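I have been after Liis Krūmiņa for an interview since February, when she gave away half her bedroom closet and told everyone at Rindside she'd never slept better. Rindside is our little swap room behind the laundromat, and Liis runs the clothing tables there. She finally said yes, as long as I came over and helped her fold. Deal!

We sat in the bedroom, because that's where the work gets done. She doesn't own a folding table and doesn't want one.

"The bed is the best table in any house," she told me. "It's big, it's soft, nothing slides off, and you can't go to sleep until you've finished. I've tried it on the sofa and I just end up with clean clothes on the sofa for a week."

I laughed, because I have that sofa. I asked whether she makes the bed first, and she looked at me like I'd asked whether she wears shoes to the store.

"I pull the blanket up. I don't smooth everything out, that's for hotels. But I like a light blanket on top when I'm sorting dark things. You put a black top down on a black bedspread and good luck to you. My aunt had a navy one and we lost socks on it for years."

The system itself is wonderfully simple. Everything comes out of the drawer and onto the bed, and then each piece gets picked up and decided on. Liis gives herself sixteen minutes a drawer, with the kitchen timer going (she brings it in with her and sets it on the dresser). When it rings she stops, even with things still lying there, and has a coffee. 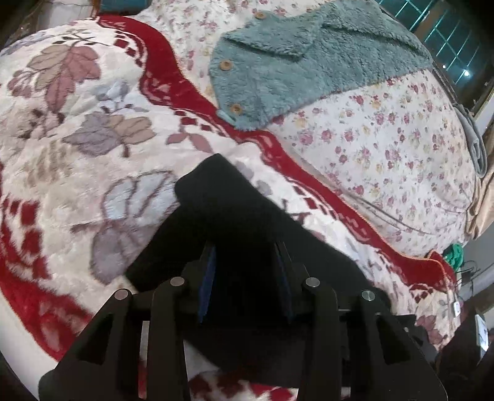 Dark on light, the way Liis likes it, with the teal fleece waiting its turn on the rose quilt.

I couldn't keep my hands off the fleece, so I asked about that one. It's a fuzzy thing with round wooden buttons, and I would have worn it home.

"Oh, that stays," she said. "I tried to give it up twice. Once it got as far as the bag! Then we had a cold evening and I went and dug it out again. I think you should be allowed a few like that. If you make yourself get rid of everything you love, you'll quit by the second drawer."

How does she fold it, then?

"Buttons done up, always. Then sleeves in if it's something with sleeves, and in half, and in half again. Fleece is bouncy, it won't lie flat for anybody, so I put it on the bottom and let the other things hold it down."

Black clothes get different treatment. Liis goes through them near a lamp after dinner, one at a time, turning each piece over to check for lint and worn spots. She used to keep every black top she'd ever bought, on the theory that black goes with everything.

"It does go with everything, but I only wear 3 of them. You can write that down. Three! The rest were there to make me feel like I had clothes."

Her neighbor Saulius Jankauskaitė has caught the bug too. He came by while we were working, to return a casserole dish, and stayed to argue about quilts. Saulius rolls his. Liis folds hers in thirds and then stacks them with the fold facing out.

"Rolled, you can get them on a narrow shelf," he said.

"Rolled, they fall on your head," said Liis.

I'm with her on this, but I promised to print both sides. They do agree that quilts should be taken out and shaken a few times a year, even the ones that are never used, and that a small rose print is cheerful on a gray morning.

Before I left I asked what she'd say to somebody with a whole room to get through.

"Start with one drawer, and make it an easy one. Don't start with photos or baby clothes. I started with scarves. And leave the bag by the front door where you'll trip over it."

I took her advice the same night and did my T-shirt drawer in two rounds of the timer. The bag is by the door, and I've tripped over it twice already.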